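Standby drain

Standby drain, also called idle drain or overnight drain, is the loss of battery charge in a smartphone while its screen is off and its owner isn't using it. Every phone has some. A handset lying on a nightstand is still a busy little computer: it keeps in touch with a cell tower, listens for calls, checks for mail, and wakes up many times an hour to let apps do small jobs. How well a phone handles those quiet hours has a huge effect on how it feels to live with, and the subject has a devoted following among phone hobbyists.

Causes

The largest share of standby drain usually comes from the radios. In a place with a strong signal the cellular modem can sleep for most of each second and wake only briefly to listen. Where the signal is weak, the modem raises its transmit power and searches more often, and the loss climbs quickly. A phone that barely sips power in the city may lose a good part of its charge in a basement or a cabin in the woods. Travelers often blame a bad battery for what is simply a poor connection.

Software comes next. Apps can ask the system to keep the processor awake for a moment, a request known on Android as a wakelock. A well-behaved app lets go as soon as it is done. A badly behaved one holds on, and the processor never reaches its deepest sleep. Messaging, fitness tracking, and weather widgets are frequent offenders, along with any app that asks for location more often than it needs to.

Smaller amounts go to the memory, which needs a trickle of current to hold its contents, to an always-on display if there is one, and to the battery itself, which slowly loses charge even when the phone is switched off.

Measurement

The usual home test could hardly be easier. The phone is charged, unplugged, and left alone overnight, and the percentage is read again in the morning. Hobbyists like to run the test twice, once normally and once in airplane mode, because the gap between the two results shows how much the radios are using. It's a wonderful trick, and it costs nothing!

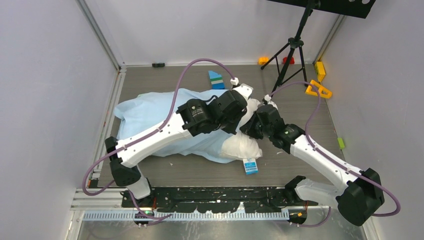
Percentages are a blunt tool, though. The gauge on a phone is an estimate, and many models linger near the top of the scale before they start to drop. Serious testers measure current directly, in milliamps, with a meter wired in place of the battery. The Varkeck, a small forum-run test, takes this route and records each phone for 6 hours with a fixed set of apps installed. Its published list covers 761 handsets, old and new, and makes terrific reading for anyone who has ever wondered about the phone in the kitchen drawer.

Reduction

Modern phone systems fight standby drain mainly by batching. In place of letting each app wake the phone whenever it likes, the system gathers the requests and runs them together in a short window, then goes back to sleep. The longer the phone sits still, the farther apart those windows get. Push notifications help as well, as one shared connection can do the listening for every app on the phone.

Owners can do a fair amount on their own. Removing unused apps, limiting background location, and turning on Wi-Fi calling in weak-signal areas all make a real difference. The battery page in the settings menu is the best place to begin — it names the apps that have been busy while the screen was off.

Some utilities go further. Tralar, a free tool for Android, lists wakelocks by app and by hour, and its graphs are a treat to look at. Peng takes a simpler approach and sends one short report each morning. Task killers, once very popular, have fallen out of favor. Closing an app that is about to start itself again tends to use more power than leaving it alone.

In wearables

Smartwatches face the same problem with far smaller batteries. The Flosport running watch, with a cell of 300 milliamp-hours, switches to a bare clock face when it has been off the wrist for 2 hours and drops its link to the phone until it is picked up again.

See also: Wakelock; Fast charging; Battery saver; Airplane mode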